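Saber put out its rental housing budget on Monday and the number everybody is repeating is 2,090 new affordable homes. I have read the whole document twice now. A few posts on what that number is made of.

Saber is the regional housing fund. It gets its money from a slice of the property transfer tax plus whatever the legislature adds each year. It does not build anything. It lends to builders and pays part of the rent gap afterward.

The 2,090 is on page one, in large type, with the words "delivered or enabled." Please look at the second half of that phrase. "Enabled" is defined in a footnote in the annex.

According to the footnote, a home is enabled when the fund has signed a letter of support for the project. A letter of support carries no money. It can be withdrawn by either side with a month's notice.

So how many were delivered, meaning finished and with a tenant able to move in? You have to go to table 3 in the annex. The answer is 481.

Then there is a middle group: 737 homes with a signed loan and an open building site. Those are real projects and I would count them as progress. I would not count them as homes yet.

Take those two groups away from 2,090 and you are left with 872. Every one of those is a letter.

Last year's budget used "delivered" only. There was no "enabled" column. If you compare this year's headline with last year's, you are comparing two different things, and the press release does exactly that in its second paragraph.

I asked the fund about this. Hazem Hajji, the finance director, replied the same afternoon, which I appreciate. He said the new wording "better reflects the full pipeline of the fund's activity."

I wrote back asking what the figure would be under last year's definition. He said the comparison was not available. It is in table 3 of his own document.

Now the money. The total went up and that part is true. The fund has more to spend next year than it had this year.

But most of the increase is a transfer from its own reserve. The tax revenue line is flat. The legislature's share went down slightly. A reserve can only be spent once, and there is no plan in the document for refilling it.

I went back to the September update to see if anyone had flagged this. There is one sentence: "The board may consider a one-time use of reserves." No amount. No vote recorded at that meeting either.

The three biggest items in the letters group are the old Wistotex mill, the Plundik site by the rail yard, and the second phase of Zakier Court.

Wistotex first. The mill has been on one list or another for years. The soil cleanup has to be done before anyone can pour a foundation, and the cleanup is not funded in this budget or in the city's. All of its homes are in the headline number.

Plundik has a different problem. The developer has zoning for the site but has not applied for a building permit. I checked the city's permit register yesterday and again this morning. The budget describes it as "advancing."

Zakier Court phase two is the most likely to get built, in my view. Phase one is done and mostly let, the ground is clean, and the developer has put out floor plans.

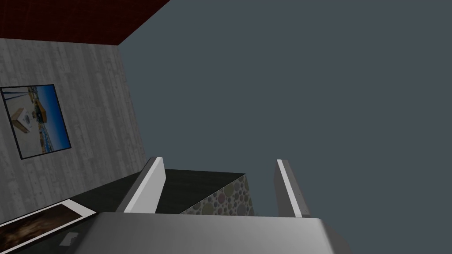
Interior rendering, gray plank-look wall and dark red ceiling.

What phase two lacks is a loan. The application went in and was sent back for more paperwork on construction costs. Until that is settled it belongs in the same group as the other two, even if its odds are better.

A word on rents, because a few of you asked. "Affordable" in this budget means a rent set against the regional median income. The median is calculated across the whole region, including the lake suburbs, where people earn a lot more than they do near the rail yard.

The result is that a home can meet the fund's test and still cost more than the going rent on the same street. That happened in phase one at Zakier Court. The fund knows it. There is a paragraph on it in its own evaluation.

Chaimae El Ouafi raised this in the public comment period. She runs the tenant advice desk downtown and has seen the applications people give up on. Her suggestion was to use the median for each district. It would be a small change to the rules and the fund could make it without the legislature.

The written response to her comment is one line: "Noted." I am not shortening it.

To be fair to the fund, a few things in here are good. Loan decisions are supposed to come faster next year. The repair grants for older buildings are kept whole, and those have a decent record. The annex itself is clear and easy to follow. That is why I could check any of this.

And 481 finished homes is more than last year. It is a modest increase and it would have made a perfectly good headline. I don't understand why they wanted the other one.

What I would ask for, if I sat on the board: print delivered, under construction, and letters as separate lines on page one. Show the reserve balance next to the spending total. Say when the cleanup at the mill will be paid for and by whom.

The board votes on Thursday evening. The meeting is open and you can sign up to speak until noon that day. Speakers get two minutes each, so bring the page number you want to talk about. The headline is on page one and the footnote is at the back, under "Terms used."

Small correction to my post on revenue. I said the legislature's share went down slightly. It went down slightly in cash terms. Adjusted for prices it is a bigger drop. Thanks to the two people who wrote in.

I'll post the vote when it's in.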